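3. Study area and field methods

3.1 The dune slacks at Verholm

The dune field at Verholm lies between the harbor town of Carelport and the mouth of a small river which has no name on the older maps. The slacks, the low wet places between the dunes, were formed where the wind took away the sand down to the level of the ground water. In a normal winter they stand under water, and in most years they are dry by July.

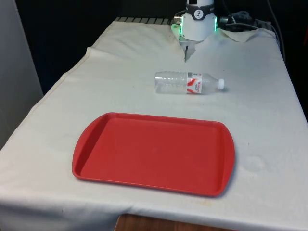
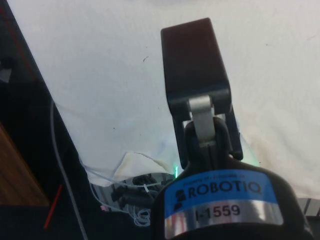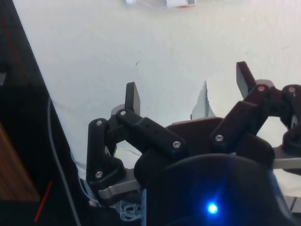

Figure 2. First: table with off-white cloth, red tray and clear plastic bottle. Second: gripper body with light blue label and silver band. Third: black gripper with two fingers over a flat white surface.

The soil in the slacks is sand with a thin dark layer on top. In the older slacks, which are farther from the sea, this layer is thicker and more acid, and creeping willow has taken over a large part of the surface. In the younger slacks near the beach the sand still contains many pieces of shell. The low mosses and the small rushes are found mainly in this second group, and it is also there that the marsh orchids flower. Between the two groups runs an old cart track, raised a little above its surroundings, and the water on its two sides can stand at a different height.

Grazing has changed several times. Older people in Carelport remember that cows were kept on the dunes during the whole summer. When this practice ended, the grass grew high and the open sand became rare. Sheep were brought to the northern half later, but the southern half has stayed without grazing animals. We did not choose this division ourselves, and it does not follow the border between younger and older slacks. It was nevertheless useful to us, as it gives grazed and ungrazed slacks of both ages within a short walking distance.

3.2 Choice of slacks and transects

We selected six slacks for the survey. Three are in the grazed part and three in the ungrazed part. A slack was accepted only if its deepest point could be reached on foot in early summer and if it had no ditch leading out of it. The second condition removed more places than we had expected. Several ditches are not visible from the dune ridge and were discovered only when the second author stepped into them.

In each slack one transect of 200 m was laid out, starting on the dry slope, crossing the lowest part and ending on the opposite slope. Where a slack was too narrow for a straight line of this length, the transect was bent once at the lowest point. The two ends were marked with short oak posts, and their positions were written down together with a compass direction. We advise future workers to keep the compass direction, as two posts were later pushed over by sheep and could be put back only with its help.

Plots were placed along the transect at equal distances. Within each plot we noted all vascular plants and the cover of each species in classes, and we estimated the cover of mosses as one group. Mosses were not separated to species in the field. We regret this, but none of us has enough training to name the small pleurocarpous species with confidence when they are dry.

3.3 Earlier records

For the comparison over time we used the handwritten notebooks of Frida Gunnlaugsson, who visited the dunes over many summers and left her papers to the reading room in Carelport. Her notes are careful but they were not made for our purpose. She wrote down what was in flower, what was new to her, and quite often also the state of the path. Common plants are missing on many pages, and it would be a mistake to read their absence as a real absence in the field.

From the notebooks we copied 701 plant records. Each was given a slack number where the text allowed it. In many cases she used her own names for the places, such as "the long wet one" or "behind the pilot's house", and these had to be compared with her pencil sketches. After this step 438 records could be connected with one of the survey slacks, and only these are used in Section 4. The remaining records were kept in the data file with an empty location field. Some of them are interesting for the flora of the region in general, among them an early note of grass-of-Parnassus from a place which is now a parking area.

The names of plants were brought into agreement with the current regional list. Two kinds of eyebright which Gunnlaugsson kept apart were joined, because we could not separate them in our own material. Marsh orchids were treated at the level of the group – hybrids are frequent at Verholm and a finer treatment would give an exactness that the data do not have.

3.4 Water level

In every slack a plastic tube with small holes was put into the ground at the lowest point of the transect. The depth of the water was read by hand at each visit. We did not have automatic loggers during the first season, so short changes after heavy rain are not recorded. The readings by Sólveig Skov, who lives close to the dunes and went out also in bad weather, cover the winter months and end in September 2024. One tube, in the southernmost slack, was filled with sand by a storm and was replaced about a meter to the east of the old position. The readings before and after this change are treated as two separate series.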